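How I Set a Mix-and-Match Table With Patterned Bowls and Plain Plates

July 22, 2021

I own exactly one set of dishes that matches, and it's the bowls. Everything else in my cupboard came home with me one piece at a time, mostly from the Skumley flea market, and for years I thought that meant I couldn't put together a nice-looking table. Then I hosted a November soup supper, ran out of white plates, grabbed whatever was left, and it was the prettiest table I'd ever set! I've been doing it on purpose ever since, so I figured I'd write down how I go about it.

Step one: pick your pattern

Choose one patterned thing and let it be the only patterned thing. Mine is the bowls, because soup and pasta are most of what I cook (and a bowl gets looked at more than a plate does, with the food sitting down in the middle and the rim showing all the way around). If your pattern is on your dinner plates, go with those and keep the bowls plain. Two patterns can work, but I've only pulled it off once and I think I got lucky.

Step two: get everything out

Don't try to plan this inside the cupboard. Clear a work surface, put your patterned pieces in the middle, and start bringing plain plates over. I put mine down any old way at first, a bit tilted, a bit crowded, and then I walk off and make coffee. When I come back I can usually tell right away which plate is bugging me.

Do this in the daytime if you can. My kitchen bulbs turn everything slightly yellow, and I once picked out a gray plate at night that looked downright green at lunch.
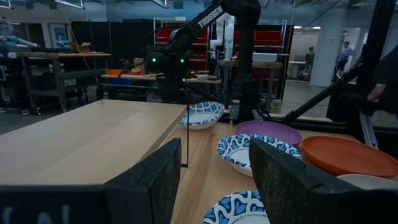 Blue-bordered bowls with the purple, burnt-orange and cream plates I keep coming back to.

Step three: choose your plain colors

I like three plain colors with one pattern, and I pick them like this.

The first one should be quiet. Cream is my favorite. Bright white next to a white bowl center can look like you tried to match and missed, and cream gets you out of that.

The second one should be a stretch away from your pattern. My borders are navy and a lighter blue, so burnt orange does the job. It makes the blue look bluer, and it's lovely under anything green, like a big salad or a pile of beans.

The third is the oddball. Purple was a total accident for me — it came in a box lot with a gravy boat I never use — and I nearly gave it away. Next to the blue it feels like a cousin. If you're nervous, start with one oddball plate for the bread and see how you feel about it by dessert.

Step four: stack one setting

Before you carry everything to the dining table, build a single place setting. Plate down, bowl on top, napkin beside it. Check that the bowl sits flat and that you can still see some plate around it. A wide plate with a low rim gives you a good border of color, while a small one can disappear completely.

Then swap the plate and look again. I go through all my colors with the same bowl, which takes five minutes and has saved me from a few sad combinations.

Step five: spread the colors out

Once you're at the table, try not to put the same color side by side. I lay the bright plates first, corners and ends, then fill in with cream. Keep the napkins and the tablecloth plain. I skip the cloth altogether most nights and let the wood show.

If you're still hunting for plates, go for single ones. Stefanou, the secondhand shop on my side of town, keeps a shelf of them by the register, and people walk right past on their way to the full sets. Run a finger around the rim for chips before you pay, and bring one of your bowls along wrapped in a dish towel. I felt silly the first time I did that, but I haven't brought home a wrong orange since.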